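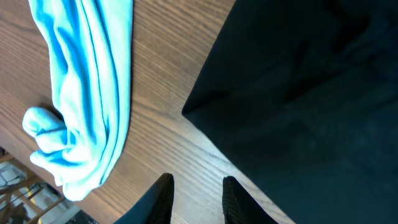
Blue cloth on a wooden table

Firnar, April 13, 2025 - The Suvetti Legal Fund has settled its lawsuit against the Firnar school district over student name records. The case was filed by 3 former students who said the district kept printing their old names on diplomas and transcripts after a court had approved the change.

Under the settlement, the district will reissue records at no charge. It has searched its files back to the first graduating class at Cropper High School and found 2,165 former students with a legal name change on record. Letters go out in June.

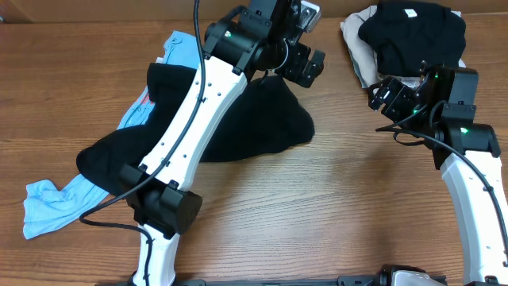

Apostolos Stamatopoulos said the wait had cost him two job offers, and that he wanted the new diploma "before anything else in the agreement."

The district did not admit fault. It will pay the plaintiffs' court costs of $2,739 and drop the notarized form it used to require. 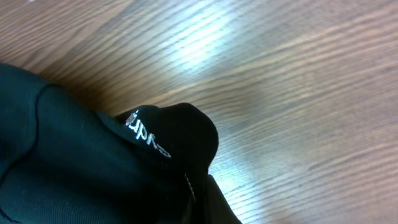 Former students who do not get a letter can still apply at the district office on Bosisness Road. A copy of the court order is needed.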